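Film evening in Sisville: "Gravaden"

On Monday our film club shows "Gravaden", a slow family drama about two brothers who must sell their father's hotel.

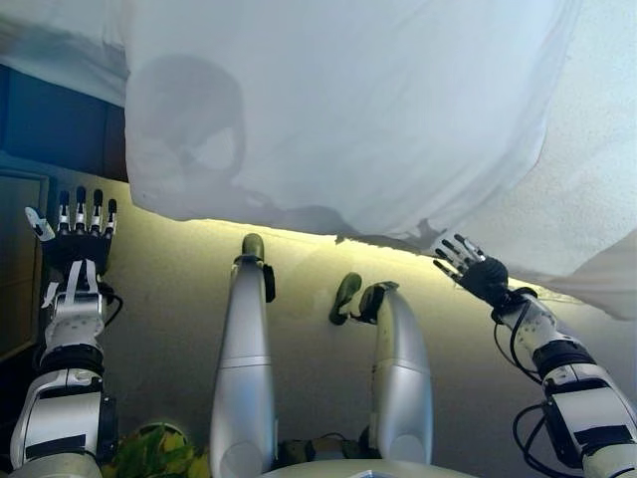 I saw it already two times and I like it more than most members will, I think. The first 19 minutes have almost no talking, so please be patient with it. The older brother is very well played, the younger one a little too loud.

Doors of the Barbosa open at 8 in the evening. Tickets cost 4 dollars, and members enter free.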